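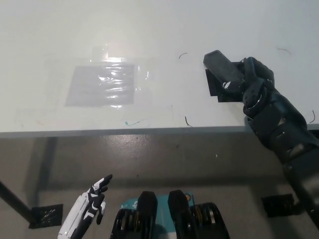 Page last changed: 22/03/2021

Print this page | E-mail this page

Section 4: Setting up your first match in Mulluditz

Okay, you've got the game installed and you're staring at the god select screen. I remember that feeling! I'm going to walk you through it the way Lesego Botha walked me through it, with fewer sighs.

1. From the main menu, pick Play, then Practice. Don't touch Ranked yet (it's locked until you've finished 4 matches anyway).

2. Choose a map. I like Arkcombe for a first go, it's small and you can find your way back to base without opening the map every ten seconds.

3. Set the bots to Easy. There's a slider underneath for starting gold, and I put mine at 800 so I can buy a proper item right away.

4. Pick your character. Kumura is my favorite for new players. Her shield comes back fast and her big attack is hard to miss with, even if your aim is as bad as mine.

5. Open the Item Shop and turn Auto Buy on. You can switch it off later, one item slot at a time.

6. Press Ready. The countdown starts once everyone in your party has done the same.

Note: If you're playing with friends, whoever made the party has to pick the map. I lost a whole evening to this with Poppy Sedgwick, both of us clicking away at a grayed-out button.

Caution: Leaving after the countdown hits zero counts as quitting, even in Practice. Do it twice and you'll wait before you can queue again.

Changing your controls

7. Go to Options, then Controls, and choose Custom.

8. Click the action you want to change and press the new key. I moved my healing spell to the side mouse button and never looked back.

9. Hit Save before you back out. The game won't ask!

Note: Camera speed goes up to 100. I keep mine at some 40 percent of that, but try a few settings in the jungle area before you settle.

Caution: Reset All wipes your custom keys for every character, Kumura included. Write them down first.

Next: Section 5, Joining a Clan

Print this page | E-mail this page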